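Keeping the counter in order at Sonanach

Coffee roasting is commonly discussed in terms of beans and temperatures. Kausar Satti, who has managed the Sonanach roasting room since October, prefers to begin with the washing-up.

"Visitors ask about the roaster first," she said. "I am happy to talk about it, but most of my day is spent at the white counter in front of it."

The room serves two small firms, Lornar and Feng, and supplied 2,217 bags of coffee last year. Its cleaning materials are ordinary: green and yellow scouring sponges, bottle brushes with sponge heads, and a black wire rack to hold them.

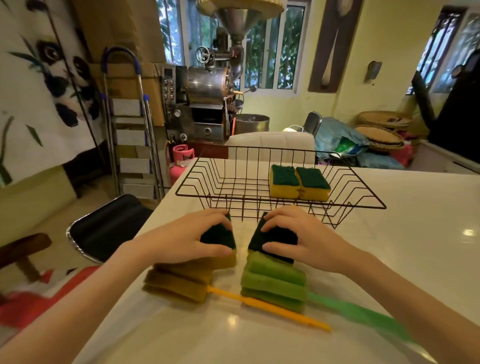 Ms Satti explained that sponges were formerly left wherever they had last been used. Under the present arrangement they are returned to the rack at the end of each session and replaced after 14 days.

"We buy them in boxes of 200, so there is no excuse for keeping an old one," she said. "The brushes are a different matter. They are for bottles and nothing else, and I do repeat myself on that point."

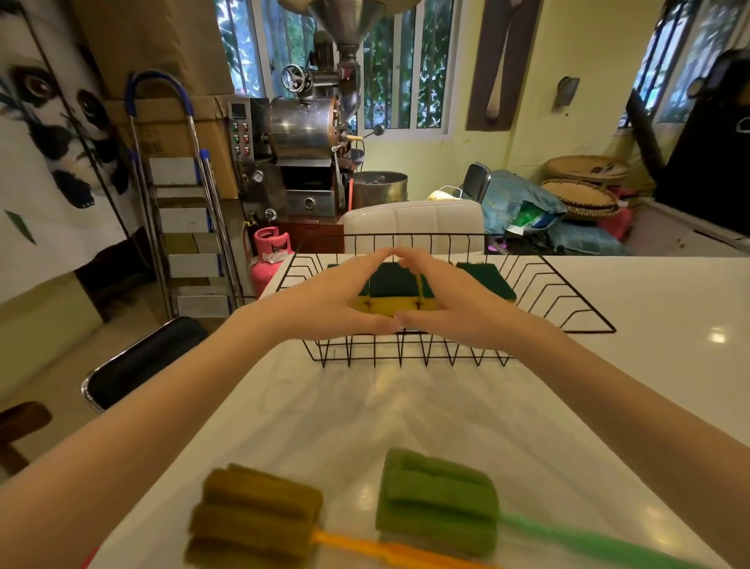
Asked whether a larger rack might be needed, she replied that the present one was adequate. A second counter has been requested through Tusura, which lets the premises, and a reply is expected shortly. Until then, the rack is to remain at the front of the room, where both firms can reach it.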